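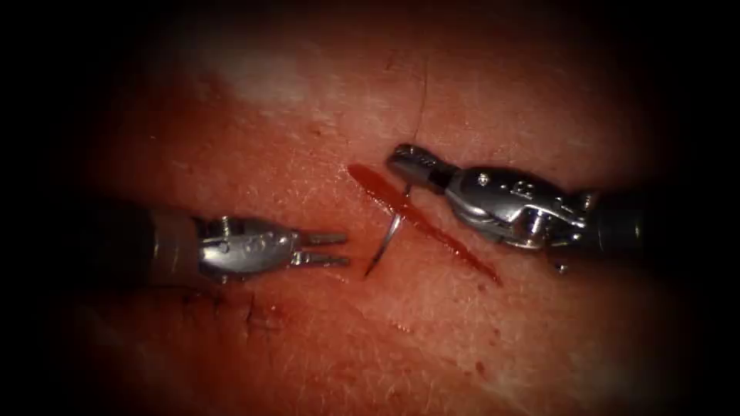

How long should I leave the tail?
Short enough to find, long enough to grab. At Muñoz we start people at 4 cm, and they pull it straight through the tissue anyway. Once is a rite of passage. Twice, and you get to watch the Koltia knot video again.

Why is the needle curved?
So that you'll turn your wrist. Follow the curve and the needle comes out where you meant it to. Push it like a thumbtack and it will come out somewhere of its own choosing.

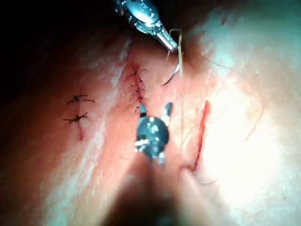 Two dark stitches in the left-hand incision, with a curved needle held by the driver above the middle one.

How tight is tight?
The edges should touch. They don't need to be introduced by force. If the skin puckers between stitches, cut the last one and redo it. We do check.

How many wraps before I pull the tail through?
Two for the first throw, one for each after that, changing direction every time. Forget to change direction and you've made a granny knot, which will hold until someone is grading it. 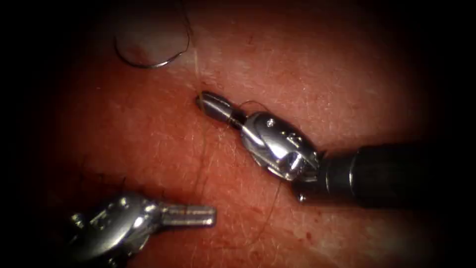
PRACTICE AND GRADING

How many stitches until I'm any good?
Almost 100 gets you to presentable. Log them on the Barkex sheet, including the ugly ones.

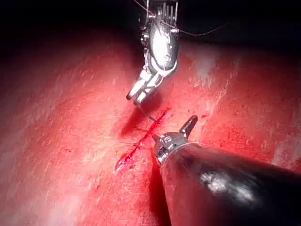
Randi Vik writes that she passed at 50 and would like this page to say so. It now does.

Last updated May 2020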